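Prusthorpe rig, data day. Thread, typing between takes so forgive me

1/ Both arms on, green lights, black case at the back, tin in front of it. Off we go – target for the week is 1,315 episodes

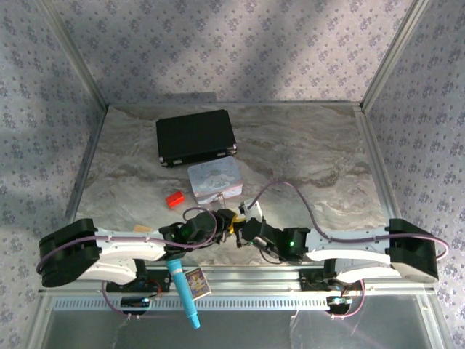

2/ Zustton wants to know if we couldn't just film 50 really good ones and stop there. Tried that in January. Policy learnt one tin position beautifully and nothing else

3/ So now every take starts from a diffrent layout. Shift things, turn the tin, swap what's near what. Dull but it's what moves the numbers

4/ 393 in the bag as of 11am. 140 of those binned on review, mostly me hesitating halfway through a reach. The model copies hesitation very well indeed

5/ Rule we've settled on: if you fumble and recover cleanly, keep it. If you fumble and sulk, delete

6/ Small red block is my nemesis. Teleop feels fine on the big stuff, then you go for something that size and your depth sense packs up. Slowing right down on those

7/ Labels go through Flitow now. One line per take, plain words, no "manipulate the object" please, just say "put the block on the tin"

8/ Pop (our training script, long story) gets its first run on this lot tonight. Only 3 tasks to begin with, more once the grasps look sane

9/ Light through the window keeps moving across the back wall. Leaving it. Want that variaton in there anyway

10/ Tea, then back to it. Will post the eval whatever it says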